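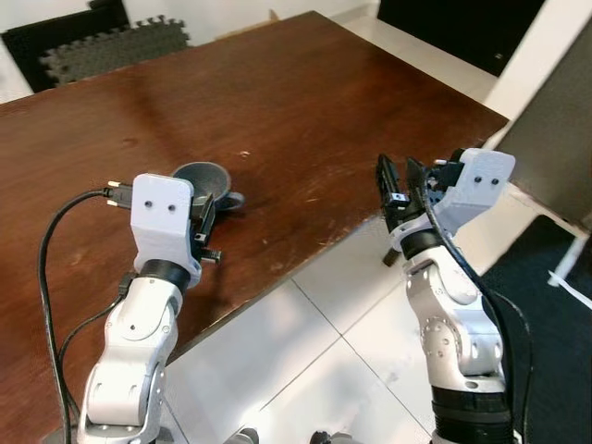 Mekusex publishes service guide for two-arm tabletop cells

17 June 2021

Mekusex has published a free service guide for small two-arm cells, written for labs and workshops that look after their own equipment. It covers setup, daily checks, gripper mounts and cable replacement, and runs to 27 pages.

The guide grew out of the company's support records. Mekusex staff went through 1,051 service requests received up to January and found that a large share came down to cable routing, mount screws or a poor home position. All three can be fixed on site with a hex key set and a little time.

"People call us about a software fault and we end up talking about a plug," said Chia-hao Au, who runs field service at Mekusex. "A cable that is too short pulls on the connector every time the wrist turns. Give it a loop, move the arm by hand through its full range with the power off, and look at it again."

The daily check takes 15 minutes. The operator looks over each wrist collar, tests the mount screws, opens and closes both grippers, and follows each cable from the gripper down to the base. The last step is a pick-up test with a plain cup, first standing and then on its side, once with each arm.

A separate chapter deals with 3D-printed gripper mounts. Mekusex advises keeping one printed spare for each arm and replacing any mount that shows a crack at a screw hole. Glue repairs are not recommended. After a mount is changed, the gripper has to be zeroed again before the arm goes back to work.

Brivach, a training workshop, tried a draft of the guide on its own cells. Its comments led to larger wiring drawings and a shorter section on homing.

The guide can be downloaded from the Mekusex support page. Printed copies are available from Comitex in packs of 25.

Press contact: Mekusex Service Office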